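Home Workshop Galleries Notes Contact

The Week the Bin Went for a Walk
Sisolcombe shed gallery, December
3,684 views

Hi all! A few of you asked what happened with the picking cell after I grumbled about it at the barbecue, so I've put this page together before I forget the details. Short version: the cables on the arm caught the edge of the bin, the bin moved, the arm kept going, and it didn't stop when I expected it to. No one was hurt. I've had a few bad sleeps over it all the same, and there's some stuff in the middle that I'd like anyone with a similar setup to read, even if you skip the rest.

For anyone new, the job is bin picking. We fill a bin with toys and odds and ends from the kitchen drawer, and the arm has to pick things up and put them down again for hours on end. The picking software is a thing we wrote ourselves and called Zokix (don't ask, it was late). Kandpal is the bigger project it all feeds into. We'd done around 2,000 picks without anything worse than a dropped spoon, and I'd got pretty relaxed, to be fair.

The run

It was mid-afternoon and stinking hot in the shed. Nele Schwerdtfeger was on the laptop and I was next to the table with a box of extra toys, ready to top up the bin between rounds. We'd bumped the speed up to 100 percent that morning, having crept up to it over a couple of weeks. Pick 67 of that run was something down in a corner, and Zokix chose a wrist angle we hadn't seen much of before. Perfectly legal move as far as the software was concerned! It knew where the arm was and where the walls of the bin were. It knew nothing whatsoever about the cables hanging off the wrist.

The snag

The loop of cable dropped over the rim as the arm went down, and when the arm came back up and across, the loop came with it and so did the bin. It slid a good hand's width across the table before the cable popped free. Sounded like someone dragging a filing cabinet. I yelled, Nele hit pause on the screen, and then we both stood there watching the arm calmly finish its move and line up for the next one.

The pause button

So this is the bit I lose sleep over. Pause in Zokix meant "don't start another pick". It did not mean "stop moving". We both knew that, in the way you know things you wrote yourself months ago, but neither of us had it in our heads at the time. By then it had already started on pick 68, so off it went, down towards where the bin used to be. I got to the red button and that did the trick straight away, but I'd had to walk past the end of the table to reach it, which meant walking closer to the arm. Terrible spot for it. I put it there.

What we found

The cables had a bit of scuffed jacket and one connector was half out. The bin had a fresh scrape. Zokix's own log was spotless, no warnings at all, and if we'd been out getting a coffee it would have carried on picking at a bin that wasn't where it thought it was. That bothered me more than the scrape did. The arm's own collision setting hadn't tripped either, and when I went and looked I found I'd loosened it back in winter to get rid of some annoying false stops. I never put it back. Entirely my doing, and I've told everyone so.

Holding the bin down

The bin used to just sit there. I'd figured it was heavy enough, and for normal picking it was. Now there's a clamp on the rim, and tape corners stuck on the tabletop so you can tell at a glance whether it's crept. Cheap as chips and took ten minutes, and I felt a right goose for not having done it at the start. We did argue a bit about whether clamping was smart, because a bin that can't slide means the cable takes all the load if it snags again. Nele's view was that she'd like the arm to feel the snag and trip, and a sliding bin hides it. Fair enough. The collision setting is back where it should be, so that's how we've gone.

Back to work

Same sort of jumble in the bin as before, rubber duck included. We've dropped the speed right down and one of us stands at the stop button (moved to the near side, on its own post, away from the arm) the whole time it's running.
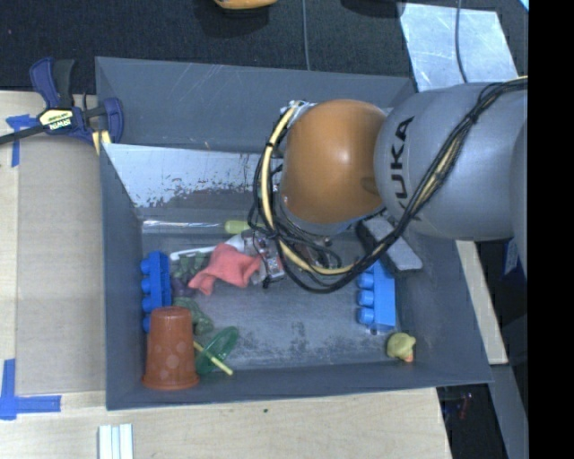

The cable routing is still the part I'm least happy with. You need enough slack for the wrist to turn all the way, and every bit of slack is something that can hook on a rim. I've had a go at tying the bundle closer in and it pulled tight at one end of the travel, so I undid it again. A mate at Prurkar reckons a sprung retractor further up the arm is the way to go and has offered to lend us one. In the meantime Nele has put a fat pretend cylinder around the wrist in the software, so the planner thinks the arm is chubbier than it is and keeps clear of the walls. It misses out on a fair few things in the corners now. I can live with that.

Pause has been rewritten too. It stops the motion now, and the old behaviour is a separate button labelled "finish this pick", in a different colour on the other side of the screen.

Still to do: swap that scuffed cable properly, get the retractor on, and work out a check that the bin is where it ought to be before each pick. If you've done that last one with a camera and didn't go mad over the lighting, please drop me a line through the contact page.

Back to galleries
Next gallery: New benches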